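Weich, weicher, Utberg: unsere Galerie der flauschigen Dinge

Seit Oktober wohnt in unserem Nähzimmer alles, was Flor, Fell oder Zotteln hat, und endlich gibt es eine eigene Seite dafür! Kissen, Decken, ein Hocker, der nach dem Beziehen doppelt so dick aussieht wie vorher, und natürlich die große weiße Decke, über die mir schon so viele geschrieben haben. Zu jedem Stück stehen ein oder zwei Zeilen dabei. Die Namen habe ich von einer alten Wanderkarte geklaut, also bitte nicht wundern, wenn eine Decke Rulis heißt.

Zuletzt ergänzt am 5. Mai 2020.

Utberg, das Bodenkissen
Mein allererstes Stück und immer noch das, auf dem ich am liebsten sitze. Außen grauer Kurzflor, innen die Reste von allem, was beim Zuschneiden übrig bleibt (das ist eine Menge!). Es hat eine Kuhle in der Mitte, die geht nicht mehr raus, und ich mag sie sehr.

Issa, der Hocker
Ein Flohmarktfund mit wackligem Bein, jetzt neu verleimt und rundum bezogen. Der Stoff ist cremefarben und so dicht, dass man die Tackernadeln auf der Unterseite kaum wiederfindet. Drei Anläufe für die Ecken, und beim letzten saß es endlich.

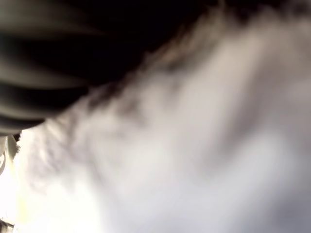 Rulis ist die Lieblingsdecke aller, die bei uns auf dem Sofa landen, und ich verstehe das so gut! Ich wollte einen Stoff, in dem man richtig versinken kann, und habe dafür ewig Muster befühlt. Ganz nah dran ist so ein Weiß ja auch gar kein einfaches Weiß: In den Mulden wird es grau, dazwischen kommt ein Hauch Beige durch, und am Rand, wo die Fasern ins Dunkle stehen, geht es sogar ins Bräunliche. Genau deshalb habe ich auf jede Borte verzichtet und die Kante fransig gelassen. Ein sauberer Saum hätte dem Ganzen die Luft genommen, finde ich.

Noch kurz zum Waschen, weil die Frage immer wieder kommt: kalt, Schonprogramm, wenig Waschmittel und bitte nicht in den Trockner. Danach kräftig ausschütteln und liegend trocknen lassen, dann mit einer weichen Tierbürste gegen den Strich durchgehen. Das dauert bei Rulis ungefähr 9 Minuten und macht wirklich Spaß, man sieht richtig, wie der Flor wieder aufsteht!

Potavness, die Kissenhüllen
Fünf Hüllen aus einem einzigen Coupon, und keine ist ganz gleich geworden. Der Flor fällt bei zweien nach links und bei den anderen nach rechts, das war ein Versehen beim Zuschneiden und gefällt mir inzwischen besser als der ursprüngliche Plan. Mit Hotelverschluss, Reißverschlüsse fressen bei langem Flor nur Haare.

Kleiner Issa, das Nadelkissen
Aus dem letzten Zipfel vom Hockerstoff, gefüllt mit 300 Gramm feinem Sand, damit es auf dem Tisch stehen bleibt. Die Nadeln verschwinden zwar gern im Flor (also lieber welche mit bunten Köpfen nehmen), aber es ist so hübsch, dass ich es trotzdem jeden Tag benutze.

Als Nächstes kommt ein Läufer fürs Bett dran, der Stoff liegt schon hier und fusselt fröhlich vor sich hin. Wer selbst mit Langflor näht: Schneidet nur den Rücken ein, mit einer kleinen Klinge von hinten, und lasst die Schere in der Schublade! Eure eigenen Flauschstücke dürft ihr mir sehr gern ins Gästebuch schreiben.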